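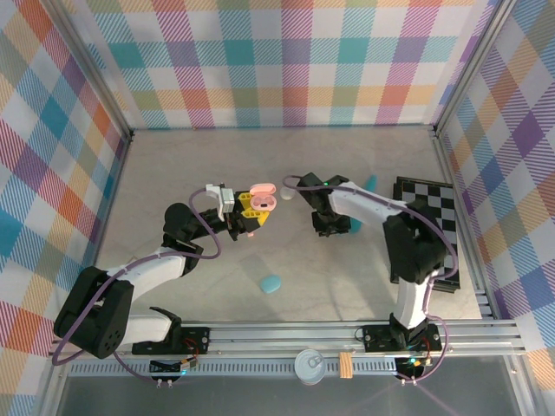
Left arm has the pink thing. Right arm is open and waiting its turn.

A thread on keeping a two-armed cell alive, for anyone who just inherited one and is wondering why it looks like a picnic inside.

I look after one of these at Rokance. Two small arms, one shared rail, three plaid walls. The cell is called Kullari. I didn't name it. I only get blamed for it.

Start with the rail. Both arms bolt to the same aluminum extrusion, so when the left one stops hard, the right one hears about it. If your grip points are off by a hair on one side only, check the base mount on the OTHER side before you touch the software. I lost most of June learning this.

Bolts: I put a paint-pen line across every bolt head and onto the mount. Broken line means it moved. Drita Dimitriou taught me that on forklifts and it cost me one paint pen.

Next, cables. Ours are purple and they run from the base up each arm to the gripper end. The loop at the shoulder should look too big. You will want to tidy it. Akihiko Koyama tidied it once, very neatly, with zip ties, and the next full reach unplugged the wrist.

So the rule is: fold the arm as small as it goes, stretch it as far as it goes, watch the loop both times. Then leave it ugly.

The checkerboard stays flat on the floor on the right. It's for calibration. It isn't a coaster, a place to park the hex keys, or, Chukwuemeka, a chessboard.

Calibrate after any of the following: a bolt moved, a camera moved, someone says they "barely bumped it." Especially that last one. I log each run in a notebook. We're on run 1446 and the handwriting has not improved. 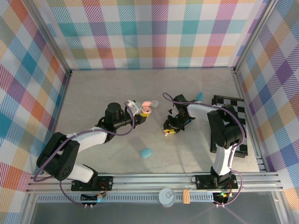
Both grippers in toward the middle, pink piece in the left one. Shoulder loops ugly, as ordered.

Gripper tips. These wear before anything else does, and they wear politely. No fault, no beep, just a few more drops than last week. I wipe them with alcohol every morning and look at the edges under a flashlight. Shiny edge, new tip.

Swap tips in pairs, always. A new one against an old one closes crooked and you'll spend the afternoon accusing the motor.

The practice objects are a mixed bag on purpose. Pink thing, little ball, something light blue and rounded, something teal. The ball is the one I'd drop down a storm drain if Yolanda Salcedo didn't sign my timesheets. It rolls if you look at it wrong.

Walls! People ask about the plaid every time. The cameras on this cell like a busy background that never changes, and plain white panels gave us trouble with glare. Araceli Bermúdez picked the pattern. She says it was the only one in stock in that width. I have seen the catalog and I have my doubts.

If you replace one panel, replace it with the same print. We put a leftover gray one in for two days and the results went so strange that I started checking the power supply.

Startup, as taped to my monitor:
Lights on the bases. Hands out.
Left arm home. Right arm home. Never both at once on a cold morning.
Ten open-and-close cycles per gripper, listening.
One slow pass over the checkerboard.
Coffee.

The listening part is real. A healthy gripper sounds like a stapler with nothing in it. When ours starts to sound like a pepper mill, I pull it and clean the slide. If it still grinds after that, it goes in the Nieto box, Nieto being the shop that fixes them and also sends us a calendar.

Spares I keep within reach: 3 pairs of tips, 2 cables, one wrist motor. The wrist motor has been on the shelf so long it has its own dust. The week I lend it to the Prevura cell next door is the week I'll need it.

Replies are open if yours is making a noise. Please describe the noise in words. I can't do anything with "weird."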